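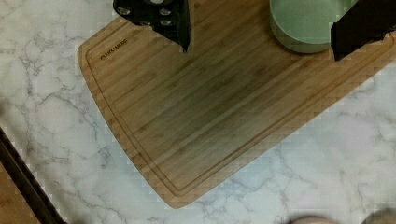
Bamboo board with juice groove, on the counter top.

Dolel Park Baseball Ground – pre-season safety checklist
Inspection date: 17 July 2022
Areas covered: playing field, dugouts, batting cages, stand, snack counter
Marks used: OK / Fix / Closed

PLAYING FIELD

1. Infield surface level, no holes or ruts – Fix
Ruts in front of second base where the drag mat has been turned in the same spot. Fill, water and roll. Home plate and mound were repacked with clay and are firm.

2. Lip between grass and infield – Fix
Built up along the first base side, enough to send a ground ball into a fielder's face. Rake back by hand and then hose. The third base side is fine.

3. Bases seated and anchors sound – OK
Second base is stiff to release. Clean the socket out before each game.

4. Pitching rubber level with the ground – OK

5. Outfield clear of stones, glass and sprinkler heads standing proud – Fix
One sprinkler head in left centre does not drop fully. Cone it off for practice. No games until it is changed.

6. Warning track – OK
Weeds at the right field corner. Not a hazard yet.

FENCES AND NETTING

7. Backstop net free of holes – Fix
There is a hole low down behind the plate that a ball will go through. It has been tied with cord, which will do for training only. Replacement panel ordered from Wimero.

8. Backstop posts and cables – OK
Cable clamps tightened on the third base side.

9. Outfield fence, no loose wire ends – Fix
Wire ends turned out at glove height near the foul pole in left. Bend back and cap. Same comment as last time.

10. Fence top padding – OK
Faded, still soft. The ties are the old sort and want looking at again in December.

11. Gates latch from both sides – OK

DUGOUTS

12. Bench fixings – OK

13. Front rail or screen in place – Fix
Away dugout screen has come off its lower clips and swings when leaned on. Players are to stand behind the post until it is done.

14. Bat rack fixed to the wall – OK

15. Floor free of trip hazards – Fix
Rubber matting curls at the step in the home dugout. Glue or cut.

16. First aid box sealed and in date – Fix
Cold packs used and not put back. Eye wash out of date. Everything else is there.

BATTING CAGES

17. Cage 1 net and frame – OK

18. Cage 2 net and frame – Closed
The net has stretched so far that it touches the frame behind the batter. A ball hit straight back would come off the steel. Closed and padlocked until re-hung.

19. Pitching machine guard, plug and lead – OK
Eleo machine, guard in place, lead not damaged. Unplug it before clearing a jam. The sign that says so has faded and should be reprinted.

20. L-screen padding – Fix
Padding split on the throwing side. Tape is acceptable for now.

21. Helmets – Fix
4 helmets taken out of use, one cracked and the rest with liners missing. Do not put them back in the bag as spares.

STAND

22. Seats and boards fixed, no splinters – Fix
Top row at the car park end needs sanding. Board is loose at one bolt.

23. Handrails – OK

24. Capacity sign on show – OK
Sign reads 300. Extra chairs must not be set out on the walkway for play-off games, as this blocks the way out on that side.

25. Foul ball warning signs – Fix
One missing by the toilets. People queue there with their backs to the field.

SNACK COUNTER

26. Hand wash basin, soap and towels – OK

27. Work surfaces and boards clean and sound – OK
Keep one board for bread and fruit only. Wash after each game and stand on edge to dry.

28. Fridge temperature log filled in – Fix
Gaps in the log. The fridge was cold enough at the time of the visit.

29. Fire blanket and extinguisher – OK
Serviced by Petrenko, tag in place.

COST OF REPAIRS

Backstop panel 400, sprinkler head 80. Cage 2 net not yet priced. The rest can be done from stores.

RESULT

Field open for practice. Games may start once items 5, 7 and 13 are done and checked. Cage 2 stays closed. Items 9 and 25 were on the previous list and should be done first – neither needs parts.

Copy to be pinned inside the equipment shed door.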